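Mokix policy kit, used on PC strip-down

We ran the Mokix kit at Herndale from the start of May on taking parts out of old desktop computers. The method is simple to explain. You guide the arm through a job by hand, the kit learns from those runs, and a second model (Beddoe) scores each grasp before the fingers close.

Training took 17 guided runs per part, and we logged 910 attempts in all. Hard drives went best. Memory was poor, and the arm often pulled at the board with the clips still shut. Switching Beddoe off cost us 14 points on drives and made hardly any difference on memory, so the scoring helps with where to grip and not with how hard to pull.

Setup is slow and the manual is thin. Allow nearly 5 hours.

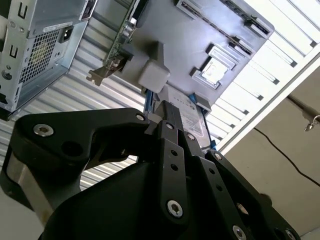 Hilton wrote back that their own drive results fell once they moved to a chassis the model had not trained on, and asked whether we had tried the same. We have not. All our figures come from one case design, so treat them with care. I would still buy it for drives.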